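Sorting line brings a change of pace to the Catwood parcel room

If you have sent anything small and breakable through Catwood lately, there is a fair chance it passed through the parcel room at Jumberg, where the new Wovo sorting line started work in March and now takes the plain parcels, up to 600 of them a shift. The fragile ones still go to the table, where they are picked up, turned to the label and set out by coloured tag, just as they always were.

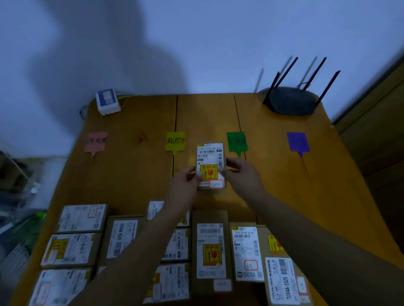 Malathi Ramasamy says she was dreading it, having heard about the line at Cronin, but her wrists have stopped aching and she would not go back – though she does miss the chatter, with only two people at the table now where there used to be five.

The firm says all 16 staff have kept their jobs and their hours, with several moving over to returns and to minding the line itself. The handwritten tags are staying too, pink for anything still waiting to be dealt with and yellow for work in progress, and the team were very firm about that!
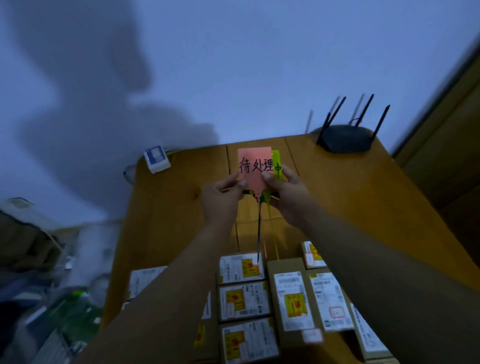 What happens next

A second line is planned for the returns side, and staff will try it out before any rotas are changed.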